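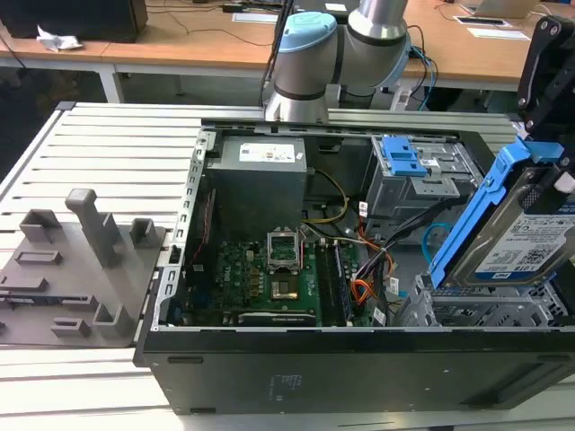
My sister wanted to know over dinner whether the arm had taken my job yet, and if so, whether it also got my parking spot.

2 min read

It has not, though it did get the good bench. Rorwood used to have three of us stripping old desktops by hand. Now the arm goes after the hard drives, caddies and all, and I look after the arm. My wrists are thrilled. My back, which spent years bent over 287 towers a month, has no complaints either.

What I miss is the talking. You can gossip with a screwdriver in your hand — try it while reading an error log. My new title is "cell lead," as if I were running a prison. The raise was 80 cents an hour. The training binder is from April and already wrong.

Filed under: Work, Robots, Grumbling

Contact | © Skavton Notes | Back to top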